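About Merkix

Welcome, and thank you for wandering over to this page! Merkix is a small shop in Stollden that sells chess sets, boards, piece trays and the printed mats that go underneath them, and we have been at it long enough now that a good many of our customers first came in holding a parent's hand.

We started with 12 secondhand sets bought from a hotel in Dollton that was closing its games room. Most of them were missing a pawn or two, so the first winter went by in matching up odd pieces, gluing fresh felt on the bottoms and finding boxes that would still shut. People liked them very much. They also kept asking for spare knights (it is nearly always the knights), and that is how the spares drawer began. These days it holds over 200 kinds of piece and takes up most of the back wall of the shop on Sampaio Street, and we are happy to look through it for you if you send us the height of your king and the width of its base.

The boards came next, and then the trays, which grew out of our own bad habit of standing captured pieces on the edge of the table and sweeping them off with a sleeve. A shallow tray with a low rim keeps them all together, and at the end of the evening the whole lot can be tipped straight back into the bag. We sold our first one in May and had to order more before the month was out.

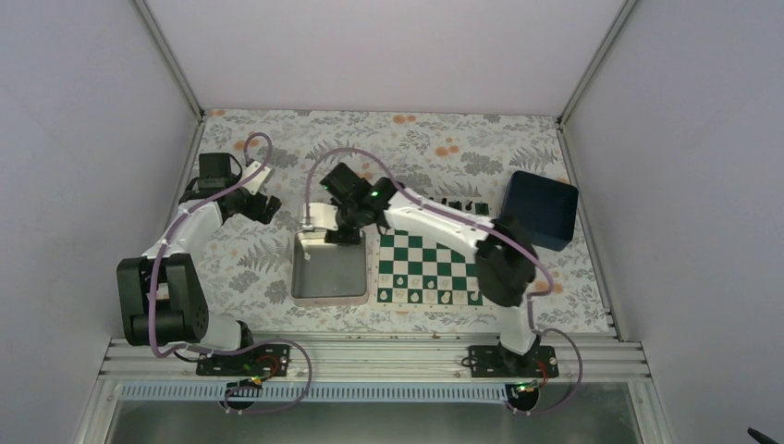 Mats were the part we argued over longest. Some of us wanted plain green and others wanted something you would be glad to leave out on the dining table between games – ferns, leaves, a few small flowers – and in the end we stocked both. The leafy ones sell better, though the plain green has its loyal friends and we have no plans to drop it.

Orders are packed here in the shop, with the pieces wrapped by color and the board laid flat at the bottom of the box. We sent out order number 4000 on 25 June 2022, a folding travel set and two spare queens, and there was cake.

If you are nearby, please come in and play. There are tables by the window, the kettle is usually on, and children are very welcome as long as somebody helps them put the pieces away afterward. We open at 11 and close when the last game is finished, or when supper calls, whichever comes first. Schools and clubs can ask us about larger orders at the counter or through the contact page.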